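Garment folding, Nisenley room, October. Entry 4

The Plikura folding method was continued in bay 3, using the red garments from batch 506. Collars are to face the back wall before the first fold is made. 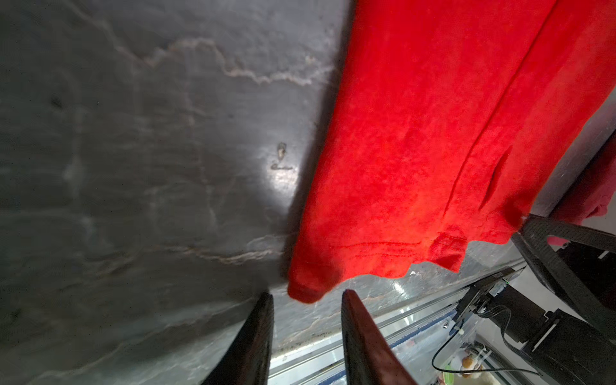
Hems remain the principal concern. The Massawe sheet asks for the lower edge to be level before the cloth is laid down. The red fabric has a stitched hem, and its lowest corner hangs rounded — the corner should be drawn flat by hand.

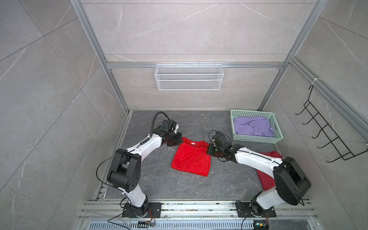 The side folds are to follow in the same order as before. Finished bundles go to Uramham in stacks of 8, collars together. Fold widths to be entered on the sheet.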